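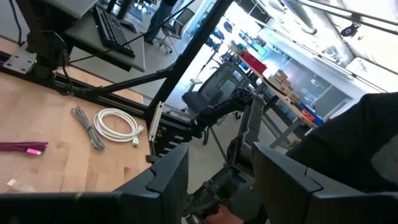 Cables on the bench, arm being held by hand. White one, gray braided one, pink and black one.

Can a robot arm tidy up cables yet, or is it still people?

Posted in Workshop & Garage Automation by hemmin_bench

Sorry for the short post, on lunch. Small repair shop, three of us plus a part timer. Every day ends with a bench full of charging leads, power cords, little tools, whatever came out of the last job. Somebody has to coil the leads, put them in a bin, put the small stuff in a tray, wipe down. Takes long enough that people skip it and then Tuesday mornings are a mess.

Boss saw a Clita two arm kit at a trade night and now wants to know if we can get one to do the clearing up overnight. Not assembly, not soldering, just putting things away. I said probably not, he said find out.

So: has anyone got a machine doing this for real, unattended? What did it manage and what did it leave? Budget is not huge. Bench is a plain wood top, 90 inches long. Any cable type from thin earphone stuff to thick braided.

prosstead_dave_not_dave
Short version, no. Not unattended.

Longer version. Picking up one thing and dropping it in a bin, yes, fine, that works most of the time if you set it up right. Coiling a lead, much harder than it looks. A cable doesn't hold a shape. You grab one end and the other end goes wherever. We had a go for 11 weeks in the Prosstead shop and what we ended up with was an arm that could lift a lead that a person had already coiled and put it in a box. Which, ok, but the coiling was the chore.

Also plugs catch on things. Also it will happily pick up a lead that's under another lead and bring the lot.

If the boss insists, start with already coiled leads and one bin. Get that going before you add anything else. And teach it by moving the arm yourself, dont try to write it all out in code.
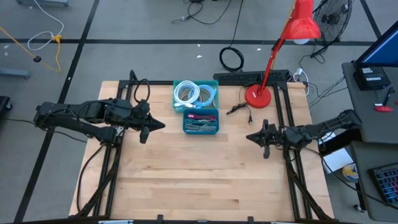 Layout matters more than which arm you buy, that's my main point and I'd put money there first. We spent 2 months blaming the grippers and then moved the bin and half the problems went away. Keep things where both arms can get at them. An arm on each side facing in is what I'd go for, with the bin at the back in the middle and a shallow tray right in front of it. Coiled leads in a bin are easy enough to aim for. The tray is where it goes wrong: thin wires and small tools in one tangle, two-finger gripper, good luck. It can't get one wire without getting five. Sort that stuff by hand or give every tool its own slot. And think about what lives on the bench for good, a lamp on a round base eats up a back corner and the arm has to be taught to stay off it.

Other things, in no order.

Bin color. Ours had trouble with clear bins because the camera saw the cables through the side and went for them from there. Swapped to solid gray, better.

Trailing cords. Power strip along the back rail is ok but tie everything down or the arm will drag it.

Speed. Slow. We logged 315 tries at leads on a bare top, mixed thickness, and thick braided ones went best, they flop less. Thin ones kept slipping out. A person clears the same bench while the kettle boils.

Overnight I would not do. Ours got a lead hooked on the rail and just sat there pulling at it till I walked in. No damage but I didnt like it. Somebody in the room with a stop button, every time.

I wrote up more on the Lendbridge forum last November, search cable bin, should come up.

coilednotstirred
hooks. wall hooks. label them. everyone hangs up their own leads before they go home. cost us almost nothing

hemmin_bench
Thanks both. Gonna show him the hooks one first and see what face he makes. If he still wants the arms I'll tell him pre-coiled leads and a solid bin and somebody stays in the room. Did you bolt yours right to the bench top or on a separate frame? Ours wobbles a bit when the drill press is on.

prosstead_dave_not_dave
Separate frame round the edge of the top. Fix the wobble first whatever you do, ours had to be retaught every time the bench got bumped.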